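Wednesday, January 3, 2024
By Fanni Veres

Pre-show inspection, Serrano Reading Room: original comic art and small-press display

Walked through with Wichai Kaewmanee, who held the torch and disagreed with me.

1. Frames secured to wall, two fixings each. PASS, with a grumble. The Flimura pages are fine. The big splash page by the door was on one screw and a good deal of optimism. Second screw now in.

2. Light levels on original ink and marker colour. FAIL, then PASS. The spotlight over the colour guides was bright enough to grill a sandwich. Dimmed. Please leave the dial alone, Habibur.

3. Exits clear. FAIL. Back door was blocked by six cartons of the Jusonon anthology. Print run was 1,475 and we have 1,031 left, which tells you something about either the market or the cover. Cartons moved to the storeroom, flat stack, no higher than your waist.

4. Spinner rack stable when turned. PASS. Wobbles if you load all the manga on one side. Don't load all the manga on one side.

5. Hanging display for the minicomics. Line tested with the real books clipped on, overnight. PASS. Thicker issues of Ikamham sag in the middle and are better off on the table — the staples were starting to pull at the centrefold.

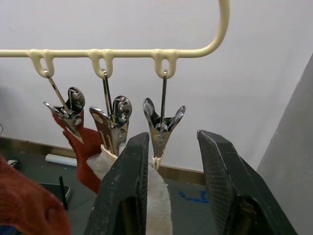
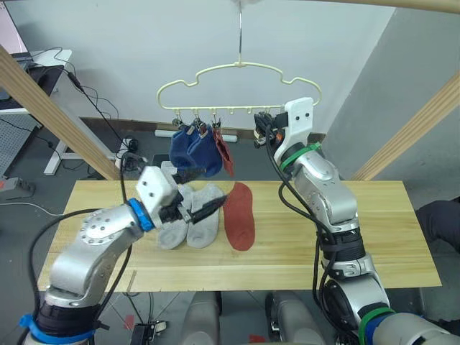

6. Cables taped down. PASS. Tape is fluorescent pink, as it was the only roll left after November. Wichai says it honours the spirit of the four-colour process. It does not.

7. Reading copies checked for loose staples and worse. PARTIAL. Two pulled. One had a page missing, the one where you find out who the narrator is, and I gather people have been reading it that way for months and calling it ambiguous.

8. Step stool. FAIL. Rubber foot gone from the left rear leg. Tagged out of use. Yaa Issahaku has a spare at home and will bring it in.

9. Extinguisher gauge in the green. PASS. Also now visible, the life-sized cardboard detective having been asked to stand somewhere else.

10. Content note at the entrance. PASS on wording, FAIL on spelling. Bergþóra Thoroddsen is reprinting it, and would like her own name spelled properly on the programme while we're at it.

Outstanding: items 7, 8 and 10. Recheck before doors open, and initial the sheet in pen this time.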